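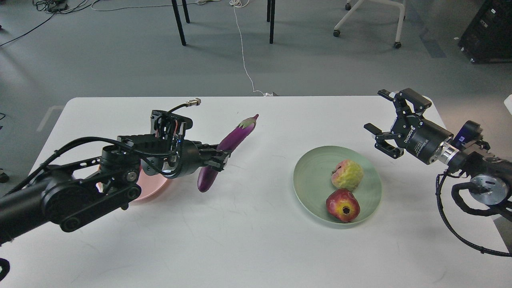 Ask when a machine will clear the dinner table and the answer, from a reader in Kusville who wrote to us in June, is that she would settle for one that could put the groceries away. She doesn't need it to talk, she doesn't need it to have a face, and she doesn't mind if it takes all night, as long as the peaches aren't bruised in the morning.

I have thought about that letter a lot this year, because putting the groceries away is such a wonderfully hard job! We do it half asleep. We do it with a phone tucked under one ear. And it contains nearly everything that makes housework difficult for a robot: odd shapes, slippery skins, things that roll, things that squash, and a kitchen that is never laid out quite the same way twice.

Take an eggplant. It is long, glossy and smooth, heavier at one end than the other, and a two-finger gripper has only a little bit of it to hold on to. Grab it near the stem and the fat end wants to swing down. Grab it in the middle and you have a nice balance but a wider, rounder place to squeeze. A person sorts this out with five soft fingers and a palm, without a thought. A robot arm with two flat fingers has to choose a spot, choose an angle and choose how hard to press, and then carry the thing over to a plate without knocking whatever is already there.

Then there is the other arm. Two-armed machines are the ones I get most excited about, since so many chores are two-handed when you watch yourself do them (try opening a bag of rice with one hand). But two arms over one small table also means two elbows that have to stay out of each other's way, and a plate with a couple of pieces of fruit on it becomes a place both of them may want to be. Good setups let one arm wait, fingers open, while the other finishes its move. It looks polite. It is also slow, and anyone who has seen one of these machines live rather than in a sped-up video will know what I mean.

So how close are we? On the shop floor, pretty close for some things, and the reason is that a shop floor can be arranged to suit the machine. Gevo, a small packing firm that does gift boxes, has had one arm on its line since last year. The boxes arrive in the same place, facing the same way, and the arm sets in a jar, then a second jar, then a folded card. On a good shift it fills 2000 of them. The people who used to do that job now do the ribbon, which the arm can't manage at all. I asked if a ribbon robot was coming and got a long laugh.

Fruit is another matter. Hamine, a grocer that makes up mixed fruit trays for offices, spent three months this year trying out a two-armed station. I was sent the results and I think they are terrific, even if the company was a little glum about them. Out of 100 picks with mixed produce, 81 ended with the right item on the right plate and no marks on the skin. Apples and oranges were nearly perfect. Pomegranates were better than I would have guessed, because they're tough and the crown gives the cameras something to recognize. Most of the misses were long vegetables that turned in the grip, and ripe pears, which I don't think I need to explain.

Would you keep a helper at home who dropped or dented 19 things in every 100? Probably not. Would you have believed that number ten years ago, for machines that had never met those particular pears? I wouldn't have.

The home is where it gets harder, and the trouble is only partly in the hands. At Hamine, the table was bolted down, the lights stayed the same all day and the plates were plain. My own kitchen counter has a toaster, a pile of mail and, most evenings, a cat. A machine that works on a clear table has to learn about clutter, and about the cupboard door that sticks, and about where this family keeps the onions. It needs somewhere to stand too, and somewhere to run its cables.

The most promising work I have seen on that side is a project called Jaunzems, which teaches arms by having people steer them through a chore over and over. Put the vegetable on the plate. Take it off. Now from the left, now with a different plate, now with something else already on it. It is patient, repetitive work – a bit like teaching a toddler to set the table – and it pays off in a lovely way, because an arm that has been shown plenty of ways to lift an odd shape gets better at odd shapes it hasn't been shown.

My guess is that we'll see helpers in restaurant prep rooms and in the back of grocery stores well before we see them at home, doing one or two jobs each and doing them overnight. Dishes may come before groceries, as long as the dishes are sturdy. Laundry I would put last, fitted sheets last of all.

As for Kusville, I wrote back and said to hang on a few more years, and to keep the peaches on the top shelf until then.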